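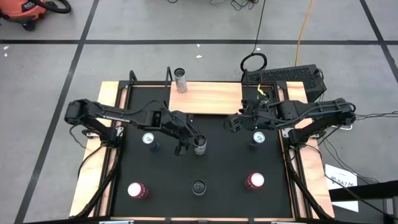

Fig. 1. Bench with the board across the top, silver can near the middle.

Cold steep vs hot steep for cascara (dried coffee cherry husk)
Project report, second submission
Liesl Gasser
July 2020

Background

Cascara is the skin and pulp of the coffee cherry, dried. Mostly it gets composted or just dumped near the wet mill. You can brew it like tea. Tastes nothing like coffee, more raisin, rosehip, a bit of tobacco if the batch is old. I got interested after a cup at Molluna, the cafe near campus, where they do it over ice with a slice of orange.

Question for the project: does a long cold steep give a sweeter, less sour drink than a short hot one, from the same husk? Second question, added after my supervisor's comments: does breaking up the husk first make any difference.

Materials

Husk from two suppliers, Drandum and Buston. Drandum is large pieces, dark red, fairly clean. Buston is smaller and browner with quite a few stems in it. Stems picked out by hand, took most of an afternoon. Total husk after picking was 880 g.

Tap water through a jug filter. Should have used bottled for consistency but the budget was gone by then. Glass jars with lids, kitchen scale, paper filters, the lab pH meter (calibrated each morning), fridge in the student kitchen. Somebody's lunch was in there the whole time so the door got opened a lot. See Problems.

Method

Hot: 16 g husk, boiling water, lid on, steeped 8 minutes, strained through paper, cooled to room temperature before tasting.

Cold: same weight of husk, same water, filtered, straight in the fridge for 14 hours. Strained the same way. Left out of the fridge until it matched the hot ones, otherwise everyone would know which was which from the glass.

Both done with whole husk and with broken husk. Broken means crushed in a bag with a rolling pin. Tried the blade grinder first, made dust, dust went through the filter and the cups were cloudy and gritty. Dropped that.

Tasting was blind, coded cups, water and plain crackers in between. Tasters marked sweetness, sourness, bitterness and overall liking on a line scale. Order shuffled for each person using the Chou sheet from second year sensory class (spreadsheet that spits out a random order, works fine).

Results

Hot cups were more sour. Clear for both suppliers and nearly every taster put it that way. pH agreed, the hot brews were lower every time, though the gap was smaller than I expected from tasting them.

Sweetness less tidy. Drandum cold was scored sweetest overall. Buston cold was scored about the same as Buston hot, and a couple of people wrote "flat" or "watery" next to it. So cold steeping isn't automatically sweeter, depends on what husk you start with.

Bitterness low across the board except broken husk, hot, which got "stewed tea" and "skin of a grape" in the comments. Broken husk cold was darker in colour and a bit stronger, no real bitterness. That was the favourite for liking with Drandum. With Buston the favourite was whole husk, hot.

Discussion

Best guess is that the hot water pulls the acids out quickly and also the tannins if the peices are small. Cold gets the sugars given enough time but leaves a good part of the rest behind. Fits with what people say about cold brew coffee, although the husk is a different material and I wouldn't lean on that too hard.

Supplier difference could be age. Buston bag had no harvest date. Drandum said October on the label, no year, so not much help either. Could also be drying, Buston smelled slightly musty when opened.

Problems

Fridge temperature. Only checked it at the start and the end. With the door opening it probably wandered.

Tasters were all classmates, most had never had cascara, so liking scores are really first impressions.

Ran only 2 repeats of each brew. Wanted more, ran out of Drandum husk.

One jar lid leaked and that cold batch was thrown out and redone the next day. Marked with a star in the appendix table.

Next time

Same husk, known harvest date. Try a shorter cold steep and an overnight one on the bench instead of the fridge. Measure dissolved solids with a refractometer, the department has one but it was booked out. Ask Molluna what ratio they use becuase theirs is still better than any of mine.

Appendix: raw scores, pH readings, taster comment sheets (scanned, handwriting not great).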